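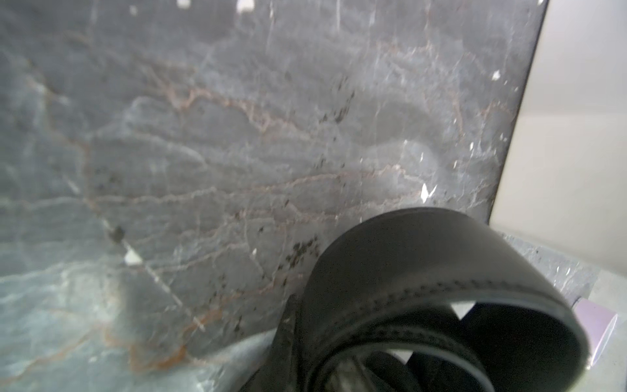
I have worked in returns for most of my adult life, and until last October I had never been asked to describe how I pick something up. Then a man with a laptop asked me, politely, and I stood there with my hand out over a hairbrush like a person trying to remember how stairs work.

Returns, if you've never thought about it (and why would you), is the back half of shopping. People order things, decide against them, and mail them to a low building in Preltthorpe where the rest of us open the package and decide what happens next. Rivadeneyra has run the building for 19 years under two different roofs. There are 30 of us on the day side. We get socks, phone cases, one shoe, gifts for children who apparently had opinions. It all has to come out of the bag, get looked at, and go in a tray or a bin or the trash.

Last fall the company leased a booth from Truvon with a pair of arms in it, and put it at the end of our line where the good vending machine used to be. There was a meeting. We were told that the arms would "take on the repetitive portion of the task," and that no one's hours were at risk, and that there would be sandwiches. Two of those things have held up so far. The sandwiches were a one-time deal.

I should say up front that I'm not writing the kind of piece where the robots are coming for us with their cold steel hands. I've seen the hands. They have trouble with a bag of rubber bands. I'm also not writing the other kind, where a worker discovers that the machine has freed her to do more creative things. I sort returns. The creative part was always deciding whether a stain was a stain.

What I want to argue is smaller and, I think, more annoying. The arms didn't take the dull part of the job. They took the easy part, and management has confused the two.

When you do the same motion all day, you need easy things in it. You get a wool sweater with someone's entire dog on it, and you have to decide, and write it up, and maybe fight with Milora about which code it goes under. Milora is the software, by the way. It has a code for "odor, mild" and a code for "odor, other." After the sweater comes a nice sealed box of pens, and your hands do the pens while your head goes out for a walk. I've planned two weddings and most of a kitchen during the pens. The pens were the break. They were the only break that didn't have to be approved.

Now the arms get the pens. That was the whole idea, and on paper you can't fault it. A sealed box is rigid, it has corners, it doesn't slump. Send those to the booth and send everything wet, torn, tangled, or heartbreaking to the people. 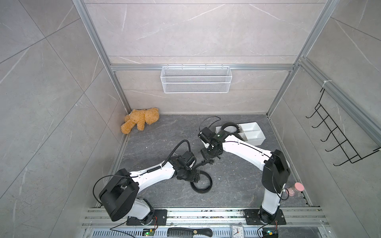 So my day has gone from a mix of hard and easy to all hard. I handle fewer items than I used to and I go home more tired, and there is no column for that anywhere. There's a column for items. The weekly chart shows that the people on the line have slowed down since the booth arrived, which is the sort of finding you'd also get if you took all the short words away from a typist.

I brought this up and was told it was great feedback.

To be fair to Truvon, the people who came with the equipment have been better company than I expected. They wanted to know things. No one from the front office has ever wanted to know how I can tell a bottle leaks without opening it, and here was a technician writing it down. (You tip it and wait. You're listening with your fingers. He wrote that down too, then crossed it out.) They've been moving past boxes and trying the arms on odds and ends, the kind of small household stuff that shows up in our bins all day, and they're frank about how much of it goes wrong. I like them more than I like the brochure.

But being asked how you do your job, every day, by someone whose job is to get it out of you, is a strange sort of flattery. You find out that you know a lot. You find it out at exactly the moment the knowledge starts being useful to somebody else. One woman on our line has refused to answer anything since winter, pleasantly, with a shrug, and says she does it by luck. I think she may be the only real negotiator in the building. 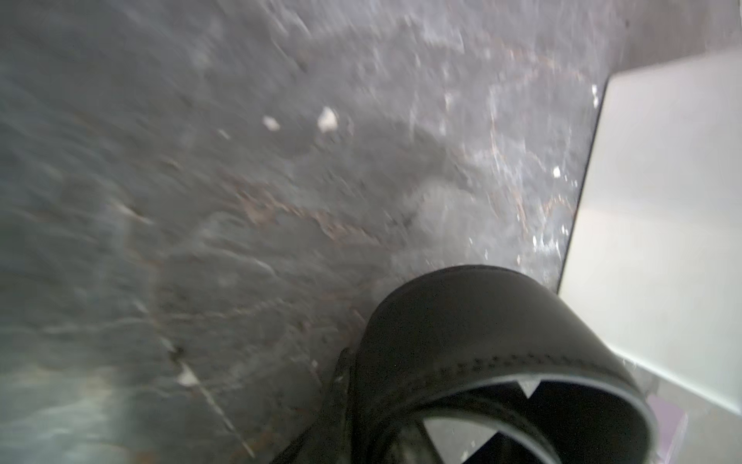 There's also the matter of watching, which has become a job in its own right. Three of us rotate through what's called the assist desk, meaning a stool and a screen, and from there you look at what the wrist cameras look at. I had assumed a robot saw something clean and mathematical. What it gets a good part of the time is gray floor smeared into streaks, a few pale flecks, some rusty brown, and a big black curve of something with stitching along it hogging the bottom of the view. I felt an unexpected kinship. That's about how the world looks to me at the end of a double. And you have to keep looking, because the desk is there for the moments when the machine doesn't know what it has hold of, and those moments don't call ahead.

I was told the desk would be a step up. It pays the same. It is sitting down, I'll grant that, and my knees have sent a thank-you note. But sitting and watching another thing work is the most tiring form of sitting there is, as anyone who has taught a teenager to drive will tell you. Your own hands want in. You see the grip coming in from the wrong side and your shoulder moves. After an hour I'm sore in places where I haven't done anything.

And the talk has gone. I didn't expect this to bother me, I'm no great talker, but the old line had people standing across from each other, and somebody was always holding up something ridiculous. A returned item is a tiny story with the end torn off. Why would you buy one candlestick? We used to pass those around. Now the sorting up front sends the boxes down one way and the sad stuff the other, the stations are spread out to make room for the conveyor, and if I want to show somebody a candlestick I have to take a walk, and Milora logs the walk. It goes down as "idle, other." I've been called worse, though usually by someone I could answer.

I know how all this sounds. It sounds like a person who was given a stool and complained about the upholstery. I've had the argument at my own dinner table, where it was pointed out to me that I came home for years saying the job was boring, and now that some of the boring part is gone I appear to be in mourning. Fair enough. I didn't have much of an answer at the time. I ate my potatoes.

The answer I'd give now is that the boring part was mine. I'd made it livable over a lot of years, the way you do with a bad apartment. I knew which drawers stuck. It's possible to be glad that nobody else has to live there and still resent the way the moving was done, with people who'd never slept in the place deciding which of the furniture was any good.
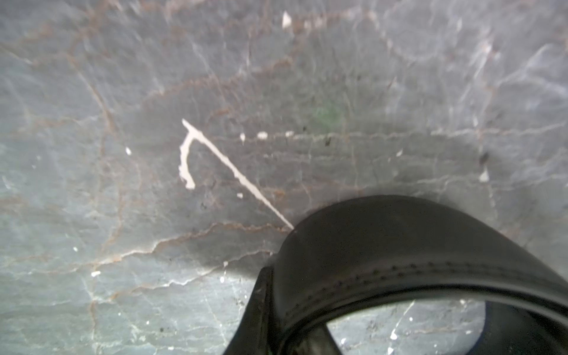

What would I do instead? I've been asked that too, generally by people already putting on their coats. I would start by sending some of the pens back. Let the arms have a share of the easy work and let us keep a share, and mix it up, so a person who has just dealt with the dog sweater gets a couple of sealed boxes to recover on. It would cost the booth some of its numbers. The building clears 800 packages on a decent day, and I doubt the company would go under if the people who handle the worst of them were allowed a few of the best.

Then I'd pay for the desk. If watching takes skill, and they keep telling us it does, it can turn up on the check. The same goes for the answers. When a technician spends the afternoon finding out how I do something, I'm teaching, and in every other setting I know of the teacher gets more than the student's sincere interest.

I'd move the stations back so they face each other, too. That one's free except for the tape on the floor.

And I'd like the number on the wall changed. At present it's a count of items handled by the booth since it was switched on, in green, up where the clock used to be, and it only goes up. I have no quarrel with the arms over it. They've never once looked at it, as far as I can tell. It's the visitors who stop there, on the tour, and nod, and then turn around to see what the rest of us are doing, which at that moment is usually a sweater.

I did put all of this in writing, back in the spring, through the suggestion form. You have to pick a category. I went down the list twice and ended up under "other." The reply took seven weeks and asked whether I'd be interested in helping train the second booth.

I said I'd think about it, and asked what it paid.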